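About us

Benesstead Room Care
Room preparation, bed making and linen service for furnished lettings

Who we are

Benesstead Room Care prepares and maintains bedrooms in furnished lettings, guest houses and staff accommodation. The business was set up by Norbert Šťastný, who had managed linen stores for residential colleges and wanted a service that dealt with the bedroom only. We do not clean kitchens, windows or carpets. Clients who need those services usually book them separately and give us access once the other trades have finished.

We look after 64 bedrooms under standing agreement. The largest group is at Gromitgate, where the rooms are let by the term. The remainder are at Promberg and in single properties nearby. One-off bookings are accepted when the roster allows, except in November, when the Gromitgate changeovers take up all of our hours.

What the service covers

A standard visit has two parts: clearing the bed and making the bed. Clearing comes first and is recorded on its own line of the job sheet.

Clearing means removing everything from the top of the cover before any linen is lifted. Food scraps and peel go straight into a lined caddy. Uneaten fruit is set aside for the occupant unless it has been opened, in which case it goes in the caddy as well. Empty packets are checked and then binned. Cloths, scarves and small fabric items are folded once and placed on a chair or shelf in view of the door. Anything tied, bagged or wrapped is moved as it is and left closed.

Clothing that is hanging in the room stays where it hangs. If it touches the pillows, the pillows are moved, made up and put back.

Making the bed follows the room card. The card lists the cover, the number of pillows and any bolster, and the order they sit in. Where the occupant supplies their own linen, we use it and note the pattern on the card so that it returns to the same room after washing. Printed covers are turned inside out for the wash and dried out of direct sun. Citrus juice is treated with cool water before the cover goes in the machine - hot water is not used at this stage.

Linen and materials

House linen is 100 per cent cotton, in white or pale grey. Duvet covers are stocked in single, double and queen sizes. Each standing room is allocated 2 full sets, one on the bed and one in store. Sets are labelled on the inside hem with the room code and are not swapped between properties.

Pillows are replaced on inspection. Bolsters are treated as occupant property unless the card says otherwise.

Our staff

New staff complete 30 supervised rooms before they work alone. Training is done in lived-in rooms, with the occupant's agreement, so that staff learn to sort personal items as well as to square a corner. The training notes were written by Norbert and are revised when a client raises something they do not cover. The section on food left on bedding was the most recent to be rewritten.

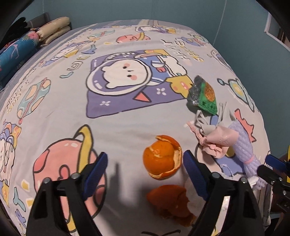
Space-print duvet before clearing, with mandarin, peel and small fabric items on the cover.

Job sheets

Each sheet shows the room code, the time in and out, the items moved and where they were put. Occupants can ask for a copy. Marks on a cover are entered by position (head, centre, foot, left or right as seen from the foot of the bed) so that the laundry can find them without opening out the whole piece.

Laundry

Washing is done at our own premises. Pressing of flat sheets is contracted to Arnardóttir, who collect and return twice a week. Duvet covers and pillowcases are finished by us and delivered folded, buttons to the inside.

Bookings and access

Standing agreements run by the term or by the calendar year. Keys are held in a coded cabinet and signed in and out. We ask for a room to be free for the length of the visit, though occupants are welcome to stay if they prefer. Changes to a room card should be sent in writing before the next visit.

Page last revised 15 May 2025.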